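Sistura shifts equipment budget to hand-held grippers, defers arm purchase

Friday, June 26, 2026

Sistura has approved an equipment plan that puts 70 percent of its hardware budget into hand-held grippers and their spare parts, and moves the purchase of fixed robot arms into the next budget cycle. The company records household handling tasks for use in training robot controllers.

The plan raises the gripper stock from 254 units to 289 by November. Units are issued in pairs for most home work, one for each hand, but are bought and tracked singly. Victor Mwakalinga, who manages equipment at Sistura, said single tracking was adopted after the last stock check showed that left and right units wear at different rates.

"The dominant hand does the pinching and the other one holds things down," Mwakalinga said. "If you retire them as a pair you throw away a lot of good hardware."

The request for offers went out in two lots. The first covers complete grippers, including camera modules and mounts. The second covers parts that wear: finger pads, pivot hardware, cables and storage cards. Enditz was selected for the second lot. The first lot has been narrowed to a short list, and Sistura did not name the bidders.

Splitting the order was a change from the last round, when a single supplier provided both units and spares. Under that contract, finger pads were sold only as part of a full finger assembly. A worn pad meant replacing the finger, the frame and the fasteners together. The new specification requires that pads be sold separately and that a field worker be able to change one without sending the unit back to the depot in Rimano.

Pad wear drives much of the budget. Soft goods such as clothing and bedding cause little of it. The tasks that use up pads are the ones with small, hard or slippery items, where the operator squeezes harder and makes repeated attempts. Sorting the contents of a box on a bed is a typical case, and one that Sistura now schedules more often. The surface gives under the box, and thin plastic bags are harder to pick up cleanly than most rigid objects.

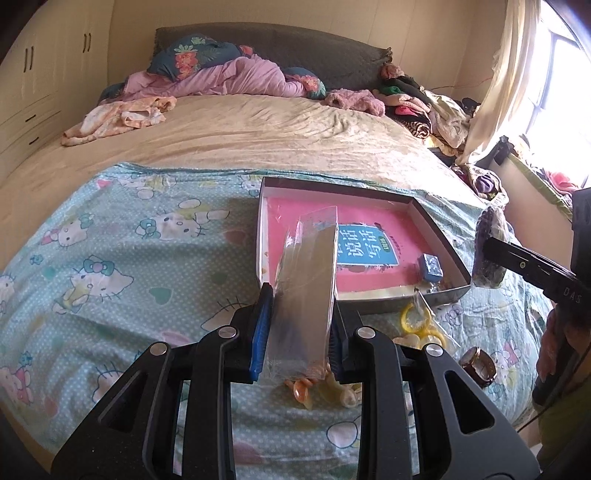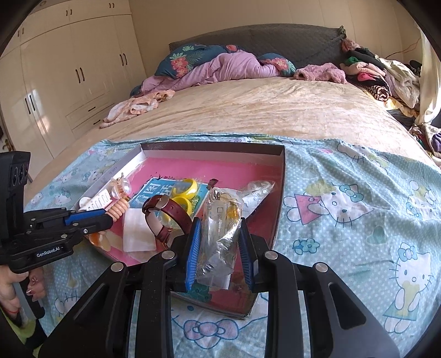
Hand-held grippers in use over a bed. In both pictures, a clear plastic bag is held between the blue finger pads.

The acceptance terms for the first lot reflect that kind of task. Each sample unit must pick up an empty bag, a bag with small contents, a strap and a thin booklet from inside a shallow box, without the finger frame striking the box wall. The test is repeated with new pads and with pads at the end of their rated life. A unit that passes only with new pads is rejected.

Camera requirements were also rewritten. The earlier document asked for a minimum resolution and said nothing more. The current one sets limits on exposure change when the unit is turned toward a window, and requires that both fingertips stay in view through the full range of travel. Tharindu Dissanayake, a purchasing engineer at Sistura, said daylight from bedroom windows had been a frequent cause of rejected recordings.

"We were paying for pixels and losing takes to glare," Dissanayake said. "The new spec gives up some resolution. I would make that trade again."

Delivered units will be subject to a 90-day acceptance period, during which the supplier covers parts and freight. Payment of the final installment depends on the failure rate over that period across the whole batch. Sistura would not disclose the threshold.

The arms were deferred on two grounds. The first is floor space. The Rimano depot can hold the arms but not the mock rooms needed to run them, and a lease on a second hall is still being discussed with the property firm Seneviratne. The second is utilization. An internal estimate put expected use of the arms well below what would be needed to cover service contracts in their first year, mainly because the software group has asked for more home recordings before it starts evaluation on fixed hardware.

Dissanayake said a rental option had been priced and set aside. Short rentals did not include end effectors matching the hand-held units, and adapting them would have required a separate engineering budget. Matching fingers are considered necessary, as recordings made with one finger shape transfer poorly to another.

That constraint carries into the arm purchase. Whatever gripper is chosen in the first lot will in effect fix the finger geometry for the arms. The plan asks bidders to supply mechanical drawings of the finger and pad with their offers, and to commit to keeping the pad interface unchanged for the life of the contract. One bidder withdrew over the drawings requirement.

The remaining 30 percent of the budget is divided among charging cases, data storage, calibration fixtures and a reserve. The reserve is larger than in the previous plan. Mwakalinga said most of the increase is intended for batteries, which were not budgeted as a separate item before and were charged to general supplies. He described the result as "a number we could not find when we needed it."

Existing grippers will stay in service where the fingers can be refitted with the new pads. Those that cannot be refitted will be kept for operator training — mostly grip practice, with no recording. The company has not decided whether to sell any units.

Delivery of spares from Enditz starts ahead of the complete units so that pad changes can be tried on the current stock. Field teams will log each change by unit number, hand and task type. The log will be used to set reorder levels, which at present are based on depot requests and tend to arrive late.

A decision on the hall lease is expected before the arm specification is reopened. Until then the draft specification remains on file without a budget line.

Comments (5)

padwear
Separate pads should have been in the first contract. We went through the same thing with suction cups, where the vendor would only sell us the whole manifold. Check the adhesive as well as the rubber. Ours let go at the edges long before the ribs wore down.

K. in maintenance
Is the end-of-life pad test done on pads that were worn in use, or on pads sanded down to thickness? The two behave very differently on film. Sanded ones grip better in my experience and will flatter the unit.

benchtop_ray
Fixing the arm geometry by way of a hand tool purchase seems backwards to me. The arm will still be there when the hand units are scrap. I would write the finger interface first and send both purchases out against it.

padwear
@benchtop_ray That works if you have the time. If the recordings are being made now, the fingers are already chosen whether there is a document or not.

mlowell
Batteries under general supplies, same here. Took us two budget cycles to get them moved to their own line, and the chargers are still under office equipment.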